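Stodasthorpe Software Testers' Circle
Minutes of the August meetup, as typed up by me

Started at 6.30pm, a bit late, as half of us were still hunting for the right door. Apologies were read out and I've lost the list, so if you sent yours, consider it noted!

1. Last month's minutes
Agreed, with one correction. I'd written that the Sevach client can't replay saved requests. It can, you just have to turn on history first (thank you to the person who emailed me at midnight about that).

2. Moving our shared API checks to Sunemley
This took up most of the evening. We've got 62 saved requests against the practice booking service and they've been sitting in one person's export file for ages, which worries me every time I think about it. Two of us had tried importing them into Sunemley beforehand. The plain GET requests came across fine, but anything with a chained token lost its variable names and had to be fixed by hand. I had a go at one live on the big screen and got a 401 four times running, then spotted I was pointing at the old environment. Lovely.

There was a fair bit of grumbling about the free plan, which stops at 600 runs a month. Our nightly job would eat that in no time. Somebody suggested running the full set weekly and only the smoke checks at night, and most of us liked that.

Agreed: we move the requests over in small batches, tokens last. I'm to write a short page on how to name variables so we don't end up with three spellings of baseUrl again.
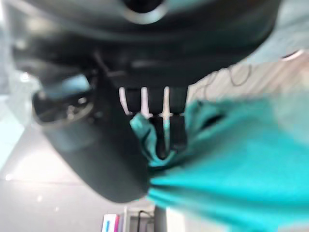 3. Flaky test of the month
The winner was a date picker check that fails only when the build server is in a different time zone from the database. We had a good long argument about whether to freeze the clock in the test or fix the server settings. I was in the freeze-the-clock camp and I still am, but the vote went the other way, so server settings it is. We'll look again next time if it's still going red.

4. Talk: contract testing for small teams
Our guest from El Fassi gave us about 8 slides and then a lot of very useful chat, which suited me much better than the other way round. The main thing I took away was to start with the consumer you get the most complaints from and write down only the fields it really reads.

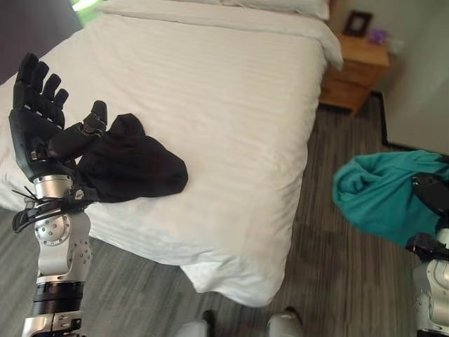
Test data clean-up came next, and I'll own up that I put it on the agenda because our seed database is a disgrace. There are customers in there with no postcode and orders belonging to accounts we deleted last spring. I said it reminded me of that crumpled black garment over the white duvet: you can't tell what shape it's meant to be until somebody shakes it out. We settled on a reset script that runs before each suite, with the odd-looking records we do want kept in a separate file with a comment on each. Two people offered to pair on it.

5. Any other business
The mailing list still bounces for anyone with a plus sign in their address. I've raised it with the host again. Could whoever has the long HDMI cable please bring it back?

Closed at 8.45pm. Next meetup same room, topic to be load testing unless I hear a better idea.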